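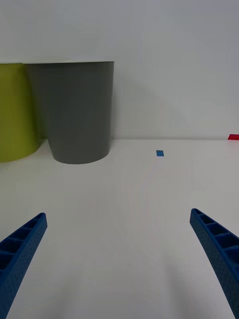 Drosness build notes, June, after the second playtest

Right, writing this up with a cup of tea before I forget the lot. We got through chapter two from end to end for the first time (hooray!), and it mostly hung together, which is more than I can say for the last build. Mansa played on the controller and I sat behind her scribbling and trying very hard to keep my mouth shut at the lighthouse puzzle.

Dialogue count is now 2,934 lines, up 138 on the previous build. Nearly all of the new ones are Ynyr's for the harbour argument, and they're lovely -- the bit where the sister refuses to say whether she read the letter made Mansa put the controller down for a moment. I'd like to keep it exactly as it is, even though it runs long.

Choices carrying over from chapter one: 16 flags in all, and 14 came through properly. The two that didn't are the borrowed coat and the phone call to Howells. The coat just resets to its default colour, so that's a small annoyance, but the phone call is a real nuisance. If you hung up on Howells in chapter one he still greets you like an old neighbour at the ferry, and the whole conversation after that makes no sense.

Things to look at next:
Ferry load takes over 50 seconds on the old laptop. Try splitting the harbour in two.
Subtitles for the radio play turn up before the sound does.
Ynyr to have another go at the goodbye on the pier, the second option reads meaner than he meant it to.
Mansa wants the journal to open on the last page you read. Me too.

I tried the Zundetti lighting preset at dusk and didn't care for it. Everything went the flavour of weak orange cordial, so I've put the old one back and left a copy in the shared folder in case somebody else fancies a fiddle.

Save files from this session are under the Flostix folder. Please don't overwrite slot three, I need it for the Howells bug.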